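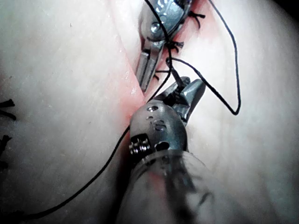 Ticket 476: Delegate itineraries showing the wrong times for the Narnine leg
Product: Grendico Trip Planner, group edition
Opened by: Yaa Amoah
Priority: High
Status: Solved

Hi team! I'm running the paperwork side of a study trip on small-town water services. We have 14 delegates going, all from town councils and water offices, and the trip has two legs: Marchuk first, then Narnine. I built the whole program in Grendico, hit Publish, and felt very pleased with myself until the emails started coming in.

The Marchuk days are fine. Everybody sees the same thing. But as soon as people scroll to the Narnine leg, the times go strange. On my screen the visit to the pumping station starts at 9:00 a.m. Ostap Yatsenko sees 8:00. Another delegate sees 10:00 and has a "schedule conflict" warning because it now sits on top of the talk with the district office. And two people say the closing dinner has moved to the next morning (I would go to a breakfast dinner, but I don't think the hosts would).

What I've tried so far:

Logged out and back in. Same.
Re-published the itinerary. Same, and it sent everybody a fresh "Your trip has changed!" email, so please tell me if there's a way to publish quietly.
Deleted the pumping station visit and typed it in again. For a minute I thought this had fixed it, but I was looking at my own view, which was never wrong in the first place.
Asked Ostap to open it on his phone and on his laptop. Both say 8:00.
Printed the PDF. The PDF is right! All the times match what I typed. So the correct times are in there someplace.

I've told everybody to go by the PDF for now, but the coach company reads the live feed and I really don't want a 40-seat coach turning up an hour early in a narrow street.

Thanks, Yaa

Reply from Maksym Moroz, Grendico Support

Hi Yaa, thanks for such a thorough write-up, it saves us both a lot of back and forth. The PDF being right is a good clue. The PDF uses the time exactly as you typed it, and the live page converts it for each viewer. So I'd like to look at which time zone each stop is carrying.

Could you open the Narnine leg, click the little gear next to the leg name, and tell me what it says beside "Local time for this leg"? Then do the same for Marchuk.

And yes, there's a quiet publish. Hold off on it for a moment though, I'd like to see things as they are.

Reply from Yaa Amoah

Marchuk says "Set by location." Narnine says "Viewer's own." I swear I never touched that! I did make the Narnine leg by copying last year's, from a trip that somebody else ran in March, so maybe it came in with that? 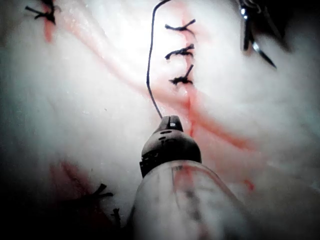

I should also mention that the copied leg still had the old host contacts in it. I cleaned those out by hand, all eight of them, so if the time setting was tucked in the same place I missed it. The old trip was mostly online sessions with people calling in from all over, and I only kept it for the session titles and the nice descriptions of the river works.

One more thing in case it matters. Stefaniia Karpenko, our interpreter, uses the Wultico calendar add-on to pull the program into her own calendar. She has every Narnine item twice, once at the right time and once an hour off. Her Marchuk days are normal.

Reply from Maksym Moroz, Grendico Support

That would explain it. "Viewer's own" is meant for online sessions. Each person gets the time worked out from the home time zone in their profile, and a copied leg keeps whatever the original was set to. Please try this, in this order:

1. Open the Narnine leg and click the gear.
2. Change "Local time for this leg" to "Set by location."
3. It'll ask whether to keep the typed times or shift them. Choose "Keep typed times." If you pick the other one everything slides and you'll be fixing it by hand.
4. Open any stop with its own gear icon in orange. Orange means it was set separately and won't follow the leg.
5. Publish with "Notify travelers" unchecked. It's at the bottom, under the map, and I agree it's easy to miss.

The doubled items in Wultico are a leftover from re-publishing. Ask Stefaniia to remove the feed and add it back with the new link. Refreshing won't clear the old copies.

Reply from Yaa Amoah

OK, did all of it. Steps 1 to 3 went smoothly. There were two orange gears, the closing dinner and the walk along the flood wall, and I switched both over. Published quietly (bliss!). Ostap now sees 9:00 for the pumping station, and so does the delegate who had the conflict warning. The dinner is back in the evening.

Still one odd one. Rostyslav Lytvynenko has the right times on the web page, but the app on his phone shows the old ones. He's restarted the phone. Should he reinstall?

Reply from Maksym Moroz, Grendico Support

No need to reinstall. If he saved the trip for offline use, the app holds on to that copy until he removes it. Have him open the trip, tap Saved, switch it off, wait for the map to disappear, then switch it on again while he's on Wi-Fi. The download is over 40 MB with the maps, so I wouldn't do it on roaming data.

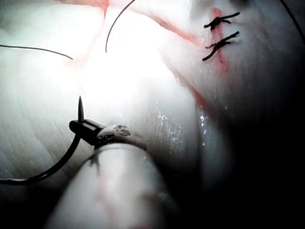 Posted by Stefaniia Karpenko | August 9, 2025 | Added to ticket by requester

Hello, Yaa asked me to write in myself about the calendar part, as she can't see my screen.

I removed the feed in Wultico and added the new link. At first I had nothing at all, just empty days, which gave me a small scare. I left it alone, made tea, and when I came back the full program was there with each Narnine item once. I checked the first morning, the district office talk and the dinner against Yaa's PDF and they match.

My reminders did not come back, though. I had set one for each session so that I can get the headsets charged, and the new feed has none. I've put them in again by hand for the first two days and will do the rest tonight. If there is a way to keep them next time, I'd love to know it.

Rostyslav also asked me to pass on that his phone is fine now. He did the Saved switch at home and his times are the same as everybody else's.

From our side you can close this one. Yaa is calling the coach company to make sure they've picked up the new times.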